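Section 7. Assessing household and workshop chores

7.1 Purpose of this section

This section tells supervisors how to decide whether a chore may be handed to the Drolholm arm, and how to carry out the tidying trial that comes before any such decision. It should be read together with Section 2 (Mounting and power) and Section 5 (Stopping the arm).

Users often ask whether the arm can clear a kitchen table, sort a drawer of fixings or put away a child's toys. At present the answer depends on the chore and on the place where it is done. Picking up firm, dry objects from a flat surface is within reach of a well-adjusted arm. Folding cloth, handling wet crockery and reaching into crowded cupboards are not supported in this release and must not be attempted without a person at the stop button.

7.2 Before you begin

Read the risk sheet supplied with the arm and sign it. Staff who have not completed the Trustetti induction may watch a trial but may not start one.

CAUTION: Keep hands, sleeves and lanyards outside the working area whenever the arm is powered, including when it is paused.

CAUTION: Do not use glass, food or sharp tools in a tidying trial.

7.3 Carrying out the tidying trial

1. Clear the work surface and wipe it down. Allow it to dry.

2. Check that the board lies flat and does not rock when pressed at each corner.

3. Set the speed limit to 30 per cent. Higher limits are reserved for trained staff.

4. Place the objects on the board. Use solid shapes of different kinds, and leave at least one of them well apart from the others. No object may weigh more than 200 grams.

5. Stand at the stop button and start the tidying routine from the control panel.

6. Allow the routine to finish. Do not straighten or move an object while the arm is working, even where it has plainly been missed.

7. Record each object as moved, dropped or not attempted.

Note: If the arm pauses over an object for longer than 30 seconds, stop the routine and enter the object as not attempted.

7.4 Reading the results 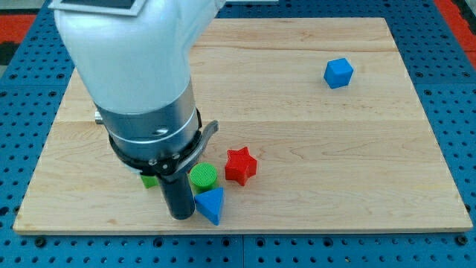 Objects that stand close together are a harder test than the same objects spread out. The gripper needs space to come down beside a shape, and a neighbouring piece may be pushed aside before the intended one is held. Results for grouped objects should therefore be entered separately from results for objects standing alone.

Shape also matters. Upright cylinders may tip if touched near the top, and sloped faces offer little to hold. A cube is normally the simplest piece, and success with cubes alone is not evidence that the arm is ready for a real chore.

A chore may be put forward for approval after 7 trials in a row without a dropped object. Completed record sheets should be sent to Denise Furnival at the Goodwin workshop, who will confirm the decision in writing. Sheets received after noon on Monday are held over to the following week.

Note: Approval applies to one chore in one place. If the arm is moved to another bench, repeat the trial from step 1.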